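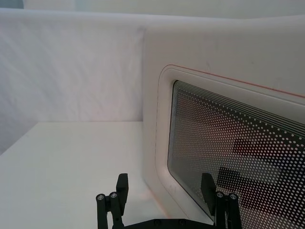
Drokbridge Stoneware Mugs, Set of Four – Review

Posted 1 Aug 2018

I bought these in June to replace a mixed shelf of mugs, half of which had chips in the rim. They come in gray, cream and a dark green. I got the cream.

Size and weight

Each mug holds 10 ounces if you fill it to a sensible level. They are heavier than they look in the catalog, and the handle fits three of my fingers. Anyone with large hands should look at the Mirnberg mugs, which have a wider loop but cost more.

In the microwave

The label on the base says microwave safe. I reheat coffee most mornings, and 2 minutes is too long for these. The handle gets hot enough that I need a towel. At one minute the coffee is fine and the handle is only warm. My old Holanda mugs were thinner and their handles stayed cooler, but the coffee went cold faster on the desk.

Washing

They go on the top rack of the dishwasher. The glaze still looks new. The unglazed ring on the bottom is rough and has left a faint mark on my table – I use coasters now. Tea stains come off with baking soda.

Packing and returns

One mug arrived with a cracked handle. I ordered through Plolmont and they sent a single replacement without asking for the broken one back. It took nine days.

Would I buy them again? Yes, for coffee at home. They do not stack, so measure your shelf first.

Rating: 4 out of 5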